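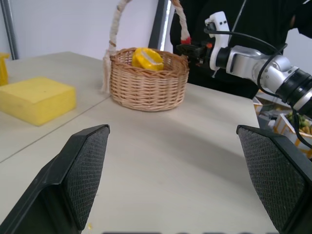
Section 3. Working at a Shared Table

3.1 Purpose of this section

This section applies to all sorting and packing staff at the Nel site who work at a table fitted with the Zikness two-arm system. It sets out how a shift is started, how work is divided between the operator and the arms, and how the table is handed over. It replaces the earlier instructions for manual packing tables. Installation and wiring are covered in Section 2 and are carried out by the maintenance department only.

3.2 Changes to the operator's duties

Before the arms were introduced, one packer filled, checked and labeled each order. At a shared table, the arms pick and place items, and the operator prepares the table, watches the work, and decides what to do with any item the arms cannot handle. Labeling remains a manual task. Job grades and break times are unchanged. Operators are not rated on the number of items the arms move during a shift.

Any operator who has not completed the training session led by Kagiso Mtshali may work at a shared table only with a trained operator present.

3.3 Starting the shift

1. Read the handover sheet left by the previous operator. If a fault is recorded and not signed off, do not start the arms.

2. Confirm that the power switch on the control cabinet is in the OFF position.

3. Wipe the tabletop with a dry cloth, including the seam between table panels.

4. Inspect the textured pads on the inner faces of the gripper fingers. Replace any pad that is torn, lifted or shiny. Use part number 3930.

5. Check that the cables along each arm hang free and will not catch when the arm turns.

6. Place the items and the basket or other container on the table. Leave the space between them clear.

7. Stand behind the table, within reach of the stop button. Turn the power switch to ON and wait 60 seconds for the arms to complete their self-check.

8. Press START on the Boster panel. The arms will move slowly through the first cycle.

NOTE: Baskets with tall handles must be placed with the handle upright. Tie back or remove loose cord and trim if the order allows it.

CAUTION: Do not wear loose sleeves, lanyards or open jackets at a shared table. Long hair must be tied back.

3.4 During operation

The operator may stand at the table while the arms are moving but must not reach over it. To move an item by hand:

1. Press PAUSE and wait until both arms are still.

2. Move or remove the item.

3. Take both hands away from the tabletop.

4. Press RESUME.

If an item is dropped, let the arm try again. The system makes two attempts and then pauses. Soft items may be gripped unevenly and turn as they are lifted. A turned item is acceptable if it rests fully inside the container.

CAUTION: Never hold a container steady while an arm is reaching for it. Never pull an item out of a closed gripper. Use the RELEASE key.

NOTE: Any operator may stop the arms at any time and for any reason. Permission is not required, and lost time is not charged to the operator.

3.5 Handover

1. Press FINISH and wait for both arms to return to the rest position.

2. Turn the power switch to OFF.

3. Record on the handover sheet every stop, every item moved by hand, and the number of pads replaced.

4. Tell the incoming operator in person about any unusual movement or noise.

Completed sheets are placed in the Jesel tray at the end of the line. They are used to adjust the arms and to plan staffing, and may not be used in individual performance reviews.

3.6 Questions and concerns

Questions about daily operation should be addressed to the shift lead. Concerns about workload, changes in duties or transfer to another line should be sent to Montri Chantharasri in the personnel office. Staff who prefer to remain at a manual table may apply in writing. Applications are reviewed each April, and a written reply is given to every applicant.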